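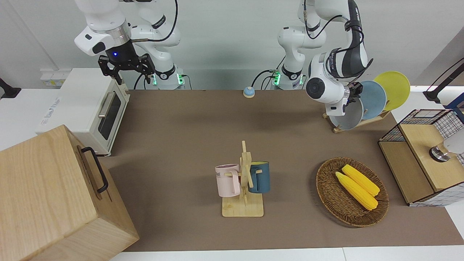
How a Dish Rack and a Toaster Oven Work
Kitchen Science for Grades 3 to 5
By Saron Demissie
Updated May 16, 2023

Many kitchens keep two simple devices close together. One is a rack that holds plates on edge. The other is a toaster oven. The rack helps remove water. The oven adds heat. Both depend on the way energy and matter move from place to place.

Part 1. The dish rack

A washed plate has a thin film of water on both sides. Two things can happen to that water. It can run off, or it can evaporate.

Running off is caused by gravity. Gravity pulls water downward. If a plate lies flat, the water has nowhere lower to go, and it forms a puddle in the center. If the plate stands on its edge, the water slides down the surface, collects at the lowest point of the rim, and drips.

Evaporation is slower. Water molecules are always moving. Some of them move fast enough to leave the liquid and enter the air as a gas called water vapor. This happens only where water touches air. A plate in a stack has very little surface touching open air. A plate in a rack has air on its front and its back.

The gap between plates matters too. Air that already holds a lot of water vapor is called humid air. When plates are pressed together, the air between them becomes humid and evaporation slows down. A wider gap lets drier air replace it.

A rack can be made of wood, metal, or plastic. Wood takes in a small amount of water and must be allowed to dry out between uses. Metal does not take in water, but some kinds can rust. Plastic does neither, but it can bend if it gets too hot.

The color of a plate makes almost no difference to how it dries indoors. A yellow plate and a blue plate of the same size and material, placed in the same rack, will dry at nearly the same rate.

Part 2. The toaster oven

A toaster oven is a small metal box with a door. Inside are rods called heating elements. When electricity passes through an element, the element resists the flow, and electrical energy changes into heat. The element may glow orange.

Heat reaches the food in three ways.

Radiation: The hot element gives off infrared energy, which travels in straight lines and warms whatever it hits. This is what browns the top of a slice of bread.

Convection: Air near the element gets hot and rises. Cooler air sinks and takes its place. The moving air carries heat around the box.

Conduction: Food resting on a hot tray gains heat directly from the metal it touches.

The door usually has a glass window. A cook can check the food through the glass without opening the door. Opening the door lets hot air out, and the oven must use more electricity to warm up again. The handle is mounted a short distance away from the door so that less heat reaches the hand. The glass has no such gap and can burn skin.

Power is measured in watts. The Lurnier, a small model used in our reading room, is rated at 700 watts. The larger Edora is rated at 1206 watts. The Edora changes more electrical energy into heat each second.

Part 3. Try it

You will need two plates of the same kind, a rack, a towel, a clock, and an adult.

1. Rinse both plates with cool water.
2. Stand one plate in the rack. Lay the other flat on the towel, right side up.
3. Write down the time.
4. Look at both plates every 7 minutes. Record whether you can see drops, a puddle, or a dry surface.
5. Stop when one plate is dry on both sides.

Do not use a toaster oven for this test. It is not made for drying dishes, and some plates crack when heated.

Safety rules

Ask an adult before using any oven.
Keep towels and paper away from the oven.
Keep water away from cords and outlets.
Let the oven cool before anyone cleans it.

Words to know

Conduction: heat moving between things that touch.
Convection: heat carried by moving air or liquid.
Evaporation: liquid changing to gas at its surface.
Humid: holding a lot of water vapor.
Radiation: energy that travels outward in straight lines.
Watt: a unit of power.

Next in this series: Why Does a Sponge Hold Water?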